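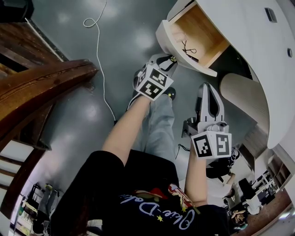 Brendska handheld grippers: two months in

I've been putting off this review until we had a policy trained on the data, and now we do, so let's go! The Brendska pair is the one from the Kimumel method: you hold a gripper in each hand, do the task yourself, and the recordings go straight into training. No teleop rig, no robot in the room while you collect. I'd been using our old leader arms for ages and was pretty skeptical.

First, the good stuff. They're easy to pick up. A new person gets sensible drawer opens in 5 minutes, where the leader arms took most of an afternoon (and a lot of sighing). Tracking is done with the marker cubes, one on each gripper, and as long as you keep a couple of faces pointed somewhere useful it hardly ever drops out. I learned to roll my wrists a bit outward. The dark pads inside the jaws hold onto thin drawer fronts nicely, though they pick up lint like crazy.

Now the grumbles. The cable by the wrist bugs me every single session! It loops, it drags, it finds the one chair leg you forgot. My forearms are toast after a long run too, so I take a break every 2 tasks.
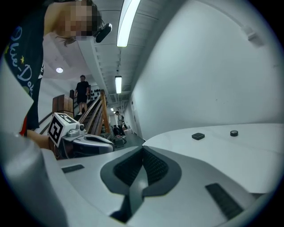
I also wish the calibration step were less fussy. If you bump a cube you have to redo the whole thing, and the software from Wan won't warn you, it just gives you drifting trajectories that look fine until you replay them. I lost a morning to that.

As for results, we trained on 90 demos of opening a drawer and the arm over at Sarstead managed it most of the time, better than our leader arm policy on the same count. It still fumbles when it comes in too low on the front edge. More demos from odd angles helped, and I'd start with those if I were doing it over.

Would I buy the pair again? Yep. I'd tape the cables down on day one and order spare pads with it.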